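Debounce Behavior of Panel-Mount Rotary Switches
Project report, Electronics Laboratory II
Dörte Sauerland, Gunther Hagedorn
Supervisor: Annelore Strobel
Monday, October 8, 2018

2. Test setup

The switch under test is a single-pole rotary type from Rostex with a solder-lug body and a plain round shaft. One contact was tied to 5 V through a pull-up resistor and the common lug was grounded. The output was recorded on a storage oscilloscope triggered on the falling edge. Each switch was turned by hand, 200 operations per sample, 2000 operations in total. Lead length was kept the same for all samples.

The first series, taken in July, was discarded. The ground clip had been attached to the panel and not to the common lug, and the traces showed ringing that did not come from the contacts.

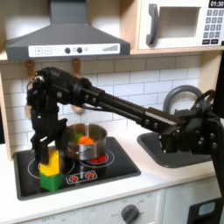

3. Results

Bounce was present in most closures and in fewer of the openings. The longest bounce recorded was 2 ms, on a closure made with a very slow turn of the knob. Fast turns gave shorter and more regular traces. In 46 operations the contact opened again after it had appeared stable – these cases were all on the same sample, which also had visible play in the shaft.

An RC filter with a Schmitt-trigger input removed the bounce on all samples except that one. A software delay was tried on the same input and gave the same result, but it made the menu on the test board feel slow.

4. Open points

The worn sample has not been taken apart. Contact resistance was measured only before the test, so no statement on wear can be made. The raw traces are stored in the lab folder under Hagedorn.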